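**For release in August**

**Clenwood roaster Brerow drops "peak freshness" dates after its own taste test fails to back them up**

CLENWOOD - Brerow Coffee will stop printing "peak freshness" dates on its bags this August. Roast dates will stay.

The company poured 3,769 sample cups at its Pacheco Street counter over the spring, some from beans a week old and some from beans a month old. Drinkers picked the younger coffee only slightly more often than a coin toss would have.

"I wanted the date to mean something. We charged extra for it," said owner Thirumalai Fernandes. "Maybe a trained taster can tell. Most of our customers couldn't, and I'm not sure I could either."

Brerow does not claim the test settles the matter. It used one grinder and two blends, and both were medium roasts. Light roasts may behave differently. Atgate, the wholesale arm, will repeat the tasting with 200 cafe customers before changing its own labels.

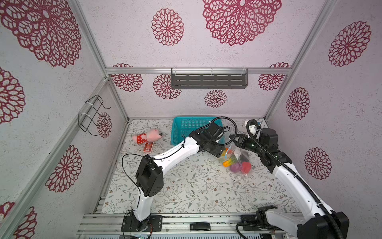
Prices on the 12-ounce bags will drop by $2 when the dates go. The bags themselves are staying plain brown for now, although a designer has pitched big dark-red medallions on pale lavender-gray, much like the walls shown here. Fernandes has doubts about that too - he would like to see it sell 100 bags first.

Press contact: Brerow Coffee, Pacheco Street, Clenwood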